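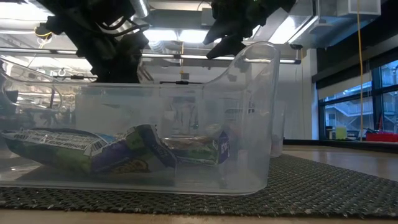
Packaged snacks in a clear plastic bin.

The vending machine on the second floor of the Poltby library was taken out in December. The notice taped to the wall said it was part of a move toward healthier choices. I think it was a mistake, and I think the library should bring it back.

I don't eat much from machines. But I use that reading room most evenings, and so do a lot of students who come straight from school or a shift. The nearest store is Mercado, an 18 minute walk each way, and it closes before the library does. A kid with an exam in the morning is not going to make that walk for an apple. She is going to go home early or sit there hungry.

Ye-rin Han wrote on this site last month that public buildings shouldn't sell junk food. I agree with part of that. Soda at the children's desk was a bad idea and I was glad to see it go. Adults and teenagers on the second floor are a different case. They know what chips are.

The library could also have changed what was in the machine. Nuts, crackers and dried fruit all come in bags and keep for months. The old contract brought in 308 dollars last year, so money wasn't the reason either way.

There is a meeting on Thu 3 March, open to anyone with a card. I plan to ask for the machine back, with a better mix in it and a trash can next to it this time.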